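News > Business > Columns and Conversations

Print this page | E-mail this story

The woman who picks the Cerkari business award has done it for 8 years, and she still dreads the phone calls. "You ring up the winner and they're delighted," she told me over a second pot of tea, "and then for 2 weeks you hear from everybody who thinks it should have been them, or their brother-in-law, or the fellow with the bakery."

She asked me to leave her name out, which seemed only kind. She was generous with everything else, though – her time, her shortbread, and a long and very enjoyable detour about parking.

This year brought 634 nominations, and she read them all at her kitchen table. The award went to Drullitz, the freight company, and plenty of readers have let us know they don't care for that one bit. Shouldn't a prize like this go to someone people like?

"I do understand it," she said. "Drullitz raised its rates in June, and every shopkeeper I know felt it. But the rules say the business that did the most to change how the town makes and spends its money. I can't hand it to Nostik because they have lovely window boxes."

Nostik, she was quick to add, ran a close second. She shops there herself and feels a little guilty going in now.

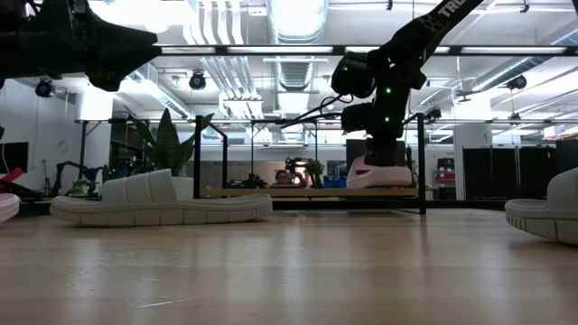
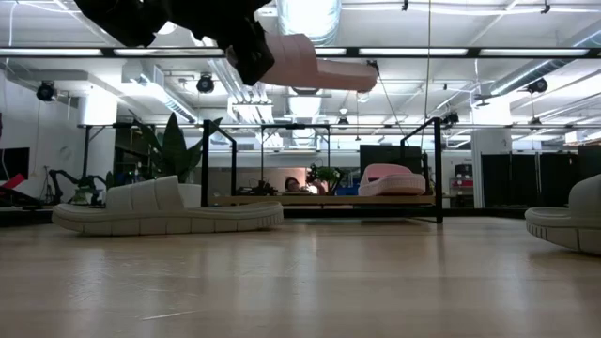 What worries her more is how the vote is weighted. Readers cast 2,335 ballots, and those count for only a third of the result, with the rest left to her and the sponsor, Batista. She would like to see that evened up. "I'm one person with a pencil," she said. "I get tired, I get fond of people. Let the readers carry half of it."

Would she give up the job altogether? She poured the last of the tea and thought it over for quite some time. "Maybe after the next one," she said. "I've already started a list, you see, and there's a laundry on it I'm very curious about."

Print this page | E-mail this story

We use cookies to remember your settings and count visits. By continuing to read, you accept our cookie policy.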